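Tusden Residents' Group on Toxic Stockpiles
Minutes, regular meeting, Wednesday, April 14, 1999
Upstairs room, started late, heating on full

Apologies: taken as read. Last minutes: approved, one fix. Item 3 should say "storage permit" where it said "transport permit."

1. Floltholm depot
Letter back from the depot office, finally. Two pages. Confirms 836 old shells still in the north bunkers, all mustard type, none moved since last summer. Does not answer our question on leak checks. Does not answer the one on wind readings either. Chair read out the paragraph on "routine monitoring" twice, no one the wiser. Agreed to write again, shorter letter, numbered questions, ask for dates.

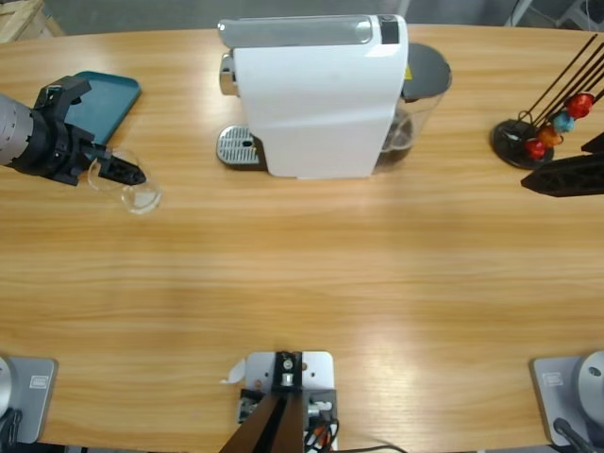

Copy of second letter to go to the county and to the inspectors, same day. Draft by the weekend. Keep it to one page please, the last one ran to four and they picked which bits to answer.

2. Inspection visit
International inspectors due at Floltholm in July. Depot says visit is closed to the public. We asked for a short briefing afterward in Tusden, anywhere with chairs. No reply yet. Point raised that the treaty lets the host side share a summary if it wants to. So it comes down to wether they want to. Secretary to phone.

Long discussion on what a summary would even contain. Numbers, condition of shells, timetable for destruction. Timetable is the one people ask about at the door. Some wanted to push for burn vs. neutralize to be in there as well, left open.

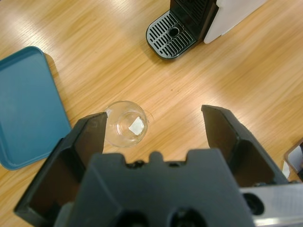
A member from the Friesen side objected that the whole item was about Tusden again, that Friesen is five miles downwind and has never had so much as a leaflet, and that if the sirens went tonight half the road would think it was a fire drill. Would like that minuted. Minuted.

Agreed: Friesen to be named in all letters from now on. Siren test to be asked for, both towns, with notice given in advance.

3. Leaflet
Text nearly done. 800 copies, black and white, folded once. Over 10 people down to deliver, more needed for the farm roads. Change "nerve agent" to "blister agent" on page 2, we've had this wrong since the first draft and the depot will jump on it. Phone number on the back still the old one. Fix befor printing. 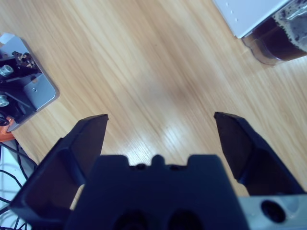

Shelter advice paragraph stays in. Windows shut, radio on, don't drive toward the depot to look. Wording lifted from county sheet, so credit the county.

4. Nukano
Report on the Nukano site passed round. Same kind of shells, cleared in two years, neutralized on site. Costs not given. Worth asking Floltholm why not here. Held over to next meeting, out of time.

5. AOB
Petition sheets: hand in whatever you have, even half full.
Room key goes back tonight.

Closed 9:40. Next meeting same room, date to be confirmed once we hear about the briefing.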